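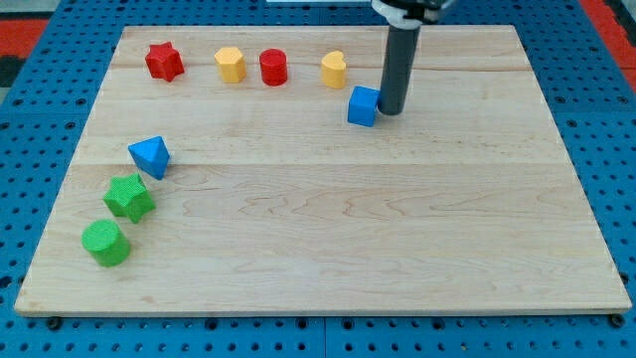
H. Vigfúsdóttir

Figure 4. Colored wooden shape blocks on a maple board. The far row includes a red star and a yellow heart.

3.2 Shape words at home and at school

Parents in Carnstead filled out a word checklist in February, and 60 of the forms came back complete. The checklist asked which shape words the child said without help and which ones the child only seemed to understand. It had no pictures on it. Parents could add words of their own at the bottom, and many did.

"Star" and "heart" were reported early and often. Both words have a life outside of shape talk: children hear them in songs, on birthday cards and on clothing. Words for solids, such as "cylinder," were rarely reported at home. Parents wrote in "can," "tube" or "log" instead, and we kept these as separate entries. Blocks like those in Figure 4 mix the two groups, so one child may have a ready name for one piece and only a description for the next.

Teachers gave a different picture. In the Unaren classrooms, the words for solids were taught as a set during the Wednesday math period, and children used them there with some confidence. Outside that period the same children went back to "can" and "tube." We do not take this as a failure of teaching. A child who calls a cylinder a can has picked out the right features and has a word that works with other children.

Color words complicated the scoring. When asked for the name of a shape, younger children often gave its color first — "the red one" — and stopped there. We scored these answers as incomplete and asked again once. If the second answer was also a color, we moved on to the next item. The scoring sheet in Plemomix does not allow a blank, so such items were entered as 99 and left out of the averages.

Children with older siblings knew more shape words at age four, but the gap was small by age six. Section 3.3 takes up the question of whether books account for any of this difference.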